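Absentee Ballot Deadline Moved Up for Aswood Township

The Aswood Township Clerk's Office reminds residents that completed absentee ballots for the special council election must now be received by 5 p.m. on the Friday before the vote. In past elections, ballots were accepted until the close of polls. The change was adopted at the January meeting of the Township Board.
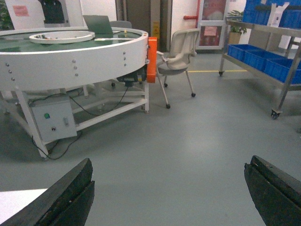 A round white table with a green top, on a raised metal frame.

Township Clerk Lorna Innes reports that 2,678 absentee applications have been approved to date. Voters who have not yet applied may do so in person or by mail. Applications received without a signature will be returned, and the applicant will be contacted by telephone where a number is on file.

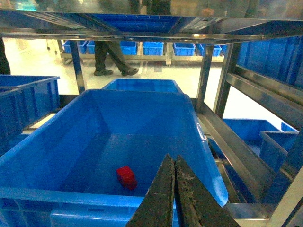 Ballots may be returned by mail or delivered to any of the three township drop boxes, located at Town Hall, the Pollock Road fire station and the Kovness Branch Library. A voter who makes an error should request a replacement and should not attempt to correct the original.

Election records will be open to public inspection for 90 days after the results are certified. Requests should be addressed in writing to Deputy Clerk Nuala Ó Gríofa at Town Hall.

Issued by the Office of the Township Clerk, 18 February 2021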